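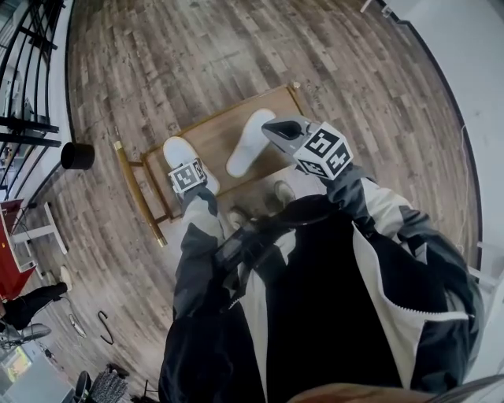 What does the new Hukdale release change?

It changes how the software works out where a hand-held gripper is when one of its markers drops out of view, and it lets a planner throw away a bad section of a recording without losing the rest.

Hukdale is the tracking and planning package written at Plolamstead, the robotics software group based in Prendamton. The update was posted to users on 3/11/19 and replaces the version most labs have been running since last December.

Until now, the package treated each marker cube as a separate object. If a sleeve or a chair back covered the cube on the gripper, the estimate froze at the last good position and then jumped when the cube came back. Planned arm motions built from those recordings copied the jump. Users had to find it by eye and trim it by hand.

The new estimator combines the head view, the view from the gripper and the wrist marker, and carries the position through short gaps. Anything longer than 400 milliseconds is flagged and left blank.

"We would sooner have a hole in the data than a guess," said Aishwarya Iyer, who leads the perception work. "The old version guessed, and it didn't tell you when it was guessing."

The group checked the release against 466 recordings of household jobs, including handling slippers on a chair seat and pulling at a strap. Straps and other soft items are still the weak point. The software follows the tool, and has no model of how cloth folds once it has been gripped. 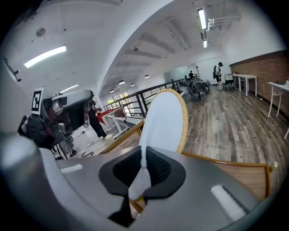
A white strap held in the gripper at the lower part of a chair back.

Telmo Esteban, who wrote most of the planning code, said chairs were a good test because the arms and back get in the way from nearly every angle. The planner now reads the flagged gaps and looks for a path on either side of them. If it can't join the two, it stops and reports the time of the gap in the log.

The control side has had a smaller change. Commands to the arm still go out at 100 a second, but the smoothing filter has been moved ahead of the joint limit check. Under the old order, a smoothed command could end up slightly past a limit and trip the safety stop. Severino Figueroa, who looks after the control code, said this was the fault users reported most often over the winter.

There is also a new viewer that plays the head and gripper recordings side by side with the flagged sections shaded. It runs in a browser and doesn't need the full package installed.

Bech, a small firm that makes calibration tools, has already updated its importer to read the new files. Older recordings can be converted with a script that comes with the release, although the wrist marker will be ignored if it wasn't calibrated at the time. Karla Ponce, who handles support, recommended that labs keep a copy of their original files until they have checked the converted ones.

Work on a cloth model is under way, with no date set. A maintenance update is planned for December.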